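4. Teaching the block pick

The Teseo notes say one demonstration is enough. I don't believe it, and on the Holub bench I wouldn't run anything unattended before 100 clean cycles.

1. Set the speed limit to 110 in the arm menu.
2. Close the hand around the blue block, knob up.

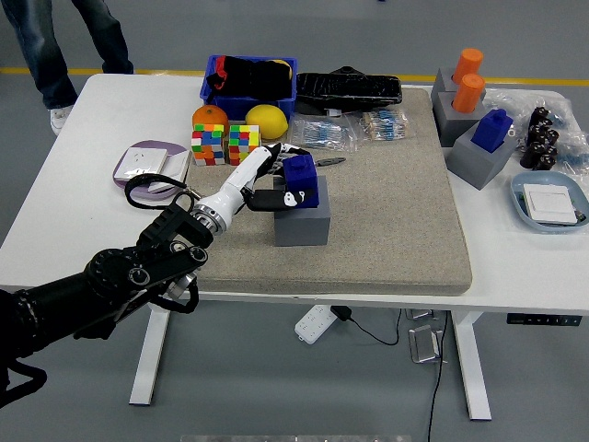

Dullness

Caution: keep your legs behind the table line. The stop button is fast - your knees may not be.

3. Raise the block until it clears the gray holder, then save the point.

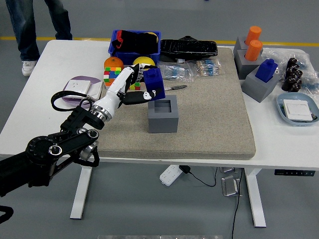 Dullness, bench maintainer

4. Check that the cable loop still has slack over the arm.
5. Lower at half speed. If the block rubs the holder, go back to step 3.

Note: "self-correcting grip" is Narnier's phrase. Recheck the saved points every Sunday anyway.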